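Student Project Report: Visit to the Nureo Open Day
October 2, 2024
By the Bamer course project group, second-year automation track

1. Purpose of the report

The present report records a visit by our project group to the open day held by Nureo, a small firm that develops handling methods for soft goods. The visit formed part of the course module on industrial practice. Students were asked to attend one public demonstration, to describe the work shown there, and to relate it to the subject chosen for their own project. Our project concerns the handling of clothing and padded textiles in rental and return centers, where most items are still sorted and folded by hand.

The report is based on notes taken during the visit, on the leaflet given to visitors, and on the question period at the end of the afternoon. Opinions are those of the group. Nureo was given a draft of sections 3 and 4 and asked for two small corrections, both of which have been made.

2. Background

The open day is held once a year. The program consisted of a short talk, a demonstration of hand-held grippers in use, a session in which visitors could try the tools, and a question period. Groups were admitted in turn, and ours was assigned the second round. According to the welcome talk, 88 visitors had registered for the day. Most came from schools and from companies in the laundry, moving and storage trades.

Two other organizations took part. Van Acker, a supplier of mechanical parts, showed linkages, pins and plates of the type used in small grippers. Rurent, a company that rents out winter clothing and bedding, explained the problems it meets when goods come back from customers. The Rurent presentation was the most useful part of the day for our own subject, and it is summarized in section 5.

3. The demonstration

The demonstration dealt with the way in which people teach handling tasks by performing them. A worker holds a gripper in the hand and carries out an ordinary job with it, while a camera on the tool records what lies in front of the jaws. The recordings are later used to train a robot arm fitted with a similar gripper. The arm itself was not shown, as it had been moved to another site for the season.

The tasks were taken from daily life. They included picking up a folded towel, turning over a cushion, pulling a sleeve free from under a heavier garment, and laying a padded item flat. Each task was first performed with bare hands and then with the gripper, so that visitors could compare the two. The difference in pace was clear. A movement that took a moment by hand often required two or three attempts with the tool, particularly at the start.

The staff explained that tasks are recorded in many different rooms and that these rooms are left furnished and decorated as they are. A robot trained only in front of a plain background may perform poorly when it is placed in a room with pictures, windows and household objects. For the same reason the lighting is not corrected. Daylight from one side is accepted, even when it is strong.

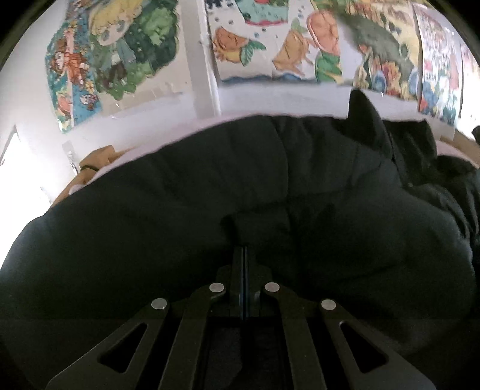
Padded textiles were described as the most demanding group of items. A rigid box has edges that can be found and gripped. A quilted item changes shape as soon as it is touched, and the part that is easiest to reach is seldom the part that should be lifted. If the jaws close on the filling alone, the cover slips. If they close too far in, the whole item comes up as a bundle and cannot be laid flat. The demonstrator advised approaching a seam or a fold and closing slowly.

Dark fabric presents a further problem. Folds that are plain to a person standing beside the table can be hard to make out in a recording, as the shadow inside a crease and the fabric around it have nearly the same tone. We were told that dark items therefore receive a larger share of the recording time than light ones. The exact share was not given.

4. Trying the tools

Each member of the group was allowed to use a gripper for 3 minutes. The instructions were brief. The tool was to be held level, the jaws opened fully before the approach, and the item released completely before the next attempt. Visitors were asked not to help with the free hand. Most of us did so at least once without noticing, and those attempts were marked as not usable.

Our observations were as follows.

The tool is lighter than it looks, but the wrist becomes tired sooner than expected. A longer session would require rest periods.

It is difficult to judge depth. Several of us closed the jaws short of the fabric and had to move forward again.

Soft items reward patience. The members who moved slowly had fewer failed grips than those who tried to work at their normal speed.

The linkage moves both sides of the gripper together, so that an item lying off center is pushed sideways before it is held. After some practice this can be used to straighten a fold.

A member of staff noted that new operators need around 40 recordings before their movements become regular. Earlier recordings are kept, and failed attempts are stored separately. We asked whether the failed attempts had any value. The answer was that they are useful for teaching a system to recognize a poor grip, but that this work is at an early stage.

5. The Rurent presentation

Rurent described the return process for jackets, blankets and duvets. During its busiest month, November, one return center receives up to 600 items per day. Each item must be taken out of its packaging, opened, checked for damage, closed and sent on to cleaning. Opening and closing take up most of the working time. Checking is quick once the item lies flat.

The company does not intend to automate the entire process. Its interest lies in the first step, in which an item is lifted out of a mixed pile and spread on a table. This step is repetitive and is hard on the shoulders. The speaker stated that a machine working at half the speed of a person would still be of use, provided that it could run without close supervision.

We asked how packaging is dealt with. Customers return goods in boxes, paper bags and their own bags, often with straps or cords tied around them. Rurent regards this as a separate problem and expects that it will remain manual work for several years.

6. Relevance to our project

Before the visit, our project plan assumed that the choice of gripper would be the main question. The plan has been changed in two respects.

First, we will give more attention to the approach to the item. The demonstration showed that the same gripper can succeed or fail on the same garment depending on where it closes. Our test plan now includes a comparison of three starting points: a seam, a free edge, and the middle of a fold.

Second, we will include dark quilted items in the tests. The first plan listed only light cotton goods, which were chosen for convenience and do not represent what a return center handles in winter.

The group considered building a gripper of its own from the parts shown by Van Acker. The cost is within our budget, but the time required is not. The tests will be carried out with the simple tool already available in the school workshop.

7. Limits of the visit

The demonstration was short, and the tasks had been prepared by the host. No robot was seen carrying out a learned task, and the group is therefore unable to comment on how well the recordings serve their purpose. Figures quoted in this report were given orally and have not been checked. A request for a second visit, during which the robot arm could be observed, has been sent to Nureo and is awaiting a reply.

8. Acknowledgments

The group thanks Nureo for its welcome, and Rurent and Van Acker for their answers to our questions. Travel costs were covered by the Bamer student project fund.

Recent project reports
Sorting Returned Bedding by Weight: A Workshop Trial
Visit to a Regional Parcel Center
Conveyor Safety in School Workshops
Comparing Two Low-Cost Grippers for Paper Bags
Project Plan: Handling of Padded Textiles, Revised Version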